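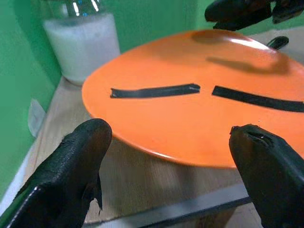
Finger coverings at the wrist camera, with the orange plate on the table

Progress report, Skavgate cell
To: Miklós Szilágyi
From: Osvaldo Caruso
8 Aug 2026

Hi Miklós,

You asked for the long version this time, so get a coffee! The two-arm cell is up and I'm happy with most of it. What I'm less happy with is the skin on the grippers. Look at the right finger in the wrist view and you'll see the end is chipped, with a little hole in the covering. The left one has a flap hanging loose low down (I keep wanting to pull it off, and I keep not doing it). Both fingers still close fine. I'd like to re-cover them before we get into the longer runs, though, and I've put that in the budget below.

The table side is in good shape. The green walls are up, the bottle with the white grains has its spot in the corner, and the plate with the black tape strips is what I use whenever I need to see how a finger is lining up with something. Tape on orange shows up great on the wrist cameras, even with the grippers throwing shadows all over the place.

I've also been through both arms joint by joint. Every cap screw got checked against the Gál sheet, and I found 4 on the left arm that needed a bit more turn. The right arm was clean. I reset the zero on both wrists afterward and wrote the new values inside the cabinet door, so if you're ever in there and wonder whose awful handwriting that is, it's mine.

One thing still bugs me, and that's the cable on the left arm. It comes off the top and loops down the side with a lot of slack. I've tried two kinds of clip so far. The first was too stiff and the second popped off when the arm went all the way out, so I've asked Flandard for the softer sleeve they used on the Ondum job. Until it gets here I'm keeping the left arm at half speed.

The right gripper gets its own check: close on the rim of the plate, lift, tilt, hold. I like this one a lot because a weak grip gives itself away pretty fast once the plate is up on its side. The left gripper stays open and out of the way while I do it, and then we swap over.

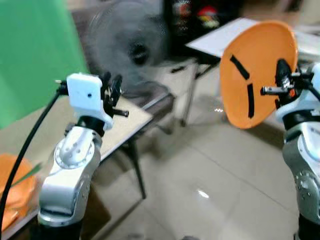 Money and what's next

Covering material for both pairs of fingers comes to $282, and the cable sleeve is $100. I have $200 left in the parts line from January, so I'm asking you for the other $182. If that has to wait, I'd buy the sleeve first and patch the fingers with what's in the drawer.

Next up is the slow run with both arms moving together, then the same thing at full speed once the cable is sorted. I'll send you the log when the first one is done.

Osvaldo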